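Suture Practice Pads – Gallery

Home > Skills Room > Galleries > Suture practice pads
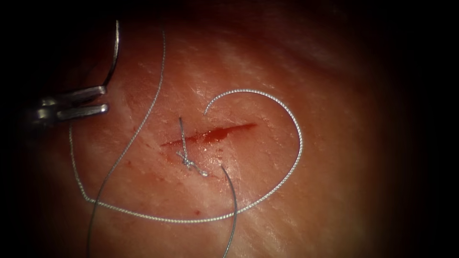

The pads on this page come from the skills room at Liltholm, where the evening suturing course has been running since February. The gallery is kept by Jintana Mahawong, who also orders the supplies. 

The first pad in the gallery is synthetic tissue with a single narrow cut. There is one tied knot on the left part of the cut, with a short tail and a few loose ends. The long braided white thread is easy to tell from the thinner gray ones.

Notes on the pads

We use the Arwood pad for the first half of the course and the Kundholm pad after that. The Arwood is softer and tears if the needle is pulled up instead of turned through. The Kundholm holds a stitch better but is harder on needles. Both can be cut on either side. Please write your initials on the back of the pad before you start, and the date if you plan to come back to it.

Pads with colored fluid on them should be rinsed in the small sink and left flat on the rack. Do not stack them. The color stains sleeves – aprons are on the hooks by the door.

Notes on thread

Braided thread is easier to see and holds a knot well, so most people start with it. Single-strand thread slips more and needs extra throws. Szabolcs Borbély teaches the knot session and asks for tails long enough to pick up with forceps. If a tail is too short to hold, cut the knot out and tie it again.

Keep the long end out of the way before the next throw. It can lie over the edge of the pad or be held by a partner. Thread left lying across the cut gets caught in the next loop.

The store cupboard had 300 practice needles at the last check and 1,000 pairs of gloves, mostly medium. Small gloves are on order from Szilágyi. Each session has 8 places. If you can't come, tell Kelechi Danladi by noon so that the place can go to someone on the waiting list.

Sending work for the gallery

Bring the finished pad to Jintana's desk, or leave it in the tray marked Gallery. Names are not shown unless you ask. Pads can be collected at the next session.

Page updated 5 November 2020

Back to Skills Room | Next gallery: Instruments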